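Rorton Label Desk: Set-up Guide
Section 5: Entering fabric contents and size charts

Applies to: Rorton Label Desk, all shop plans
Last revised: 5 Feb 2023
Section editor: Ourania Triantafyllou

5.1 Scope

This section covers the entry of fibre contents, colour variants and size charts for clothing listings. It assumes that the shop profile has been completed (Section 2) and that at least one garment record exists. Care symbols and washing text are dealt with in Section 6.

The worked entries use the Hestley long-sleeve top and the Tian knit dress. Both records are supplied with the demonstration shop and may be edited or deleted freely.

5.2 Before you start

Have the following to hand for each garment:

- the mill's fabric sheet, or the sewn-in label from a finished piece
- the supplier's colour codes
- measurements of the finished garment, taken flat, in centimetres
- the name of the person who will approve the record

Note: Do not copy fibre contents from an older listing. Mills change blends between seasons without changing the style number.

5.3 Entering fibre contents

1. Open Garments and select the record.

2. Choose the Contents tab. A new record shows one empty row marked Main fabric.

3. Type the first fibre name in full. Use the generic name (cotton, polyester, viscose, elastane). Trade names go in the Finish field and do not print on the label.

4. Enter the percentage as a whole number. Decimals are rejected.

5. Press Add fibre and repeat until all fibres are listed. The Total box turns green when the rows add up to 100.

6. If the garment has a lining, rib, or contrast panel, press Add part and name it. Each part must reach 100 by itself.

7. Press Save contents.

Caution: Rows print in the order shown on screen. Press Sort by share before saving so that the largest fibre comes first.

Note: "Spandex" and "elastane" are the same fibre. The program accepts both on entry and prints the word set under Market language. For shops set to United Kingdom this is "elastane". 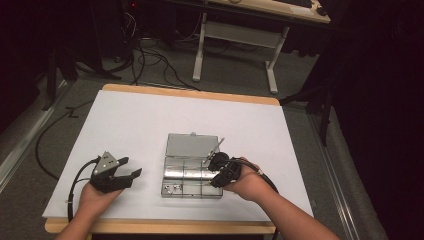 5.4 Contents that differ by colour

Marled and heather shades are often knitted from a different blend from the solid shades in the same style. These must be entered separately, or the listing will show the wrong contents for those colours.

1. On the Contents tab, tick Contents vary by colour.

2. In the list that opens, select every colour code that shares a blend and press Group.

3. Enter the fibres for the group as in 5.3.

4. Repeat for the remaining codes. A code left without a group is shown in red and blocks publication.

Entry for the Hestley top, solid shades:

Cotton 58
Polyester 37
Elastane 5

The charcoal heather shade of the same top has a group to itself, with polyester as the first fibre. Open the demonstration record to see both groups in place.

Caution: Deleting a group does not delete its colour codes. They return to the ungrouped list and the listing is withdrawn until they are assigned again.

5.5 Stretch fabrics

Garments with Lastix yarn in the cuff or waistband need one further step. Lastix is a trade name and is entered under Finish. The fibre itself is entered under its generic name in the row for that part.

1. Press Add part and choose Waistband or Cuff.

2. Enter the generic fibres.

3. In the Finish field, type the trade name exactly as it appears on the yarn sheet.

4. Set Stretch to Low, Medium or High. The setting controls the wording beside the size chart and has no effect on the printed label.

5.6 Building the size chart

1. Choose the Sizes tab and press New chart.

2. Select the garment type. The type decides which columns appear: tops have bust, shoulder, sleeve and length; dresses add waist and hip.

3. Enter each size on its own line, smallest first.

4. Type the measurements in centimetres. Inches are worked out by the program and rounded to the nearest half.

5. Set Tolerance. The default is 2 cm and suits most knitted garments. Woven garments with no stretch may be set lower.

6. Choose Garment or Body under Measured on. This heading prints above the chart.

7. Press Check. Any size smaller than the one before it is marked in yellow.

8. Press Save chart.

Caution: Never mix garment and body measurements in one chart. The check at step 7 cannot detect this, and it is the most common cause of returns for wrong size.

Note: Measure bust from underarm seam to underarm seam with the garment flat and unstretched, then double the figure. Enter the doubled figure. 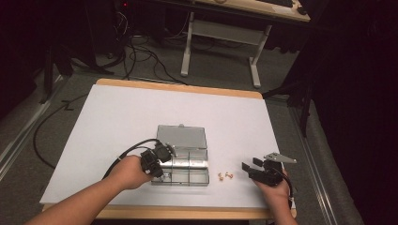

5.7 Linking a chart to more than one style

A chart may be shared by styles cut from the same block. Up to 10 styles can be linked to one chart.

1. Open the chart and press Linked styles.

2. Type the style code or choose it from the list.

3. Press Link. The style's own chart, if it has one, is archived.

A change to a shared chart takes effect on all linked listings at once. To alter one style only, press Unlink and keep copy, then edit the copy.

Note: The Tian dress is linked to the Tian tunic in the demonstration shop. Unlink it before practising step 5 of 5.6, otherwise the tunic will change as well.

5.8 Approval

Records are not published until they have been approved by a user with the Checker role. The person who entered the contents cannot approve the same record.

1. Press Send for approval.

2. The checker opens Waiting, compares the record with the fabric sheet and presses Approve or Return.

3. A returned record carries the checker's note at the top of the Contents tab. Correct the entry and send it again.

In the demonstration shop the checker is set to Kristaps Sproģis. Change this under Users before entering live stock.

5.9 Messages

"Total not 100": One or more parts are short or over. Check linings first, as they are collapsed by default.

"Fibre not known": The name is misspelt or is a trade name. Move trade names to Finish.

"Colour without contents": See 5.4, step 4.

"Chart in use": The chart is linked to a published style and cannot be deleted. Unlink all styles, then delete.

Continue to Section 6: Care symbols and washing text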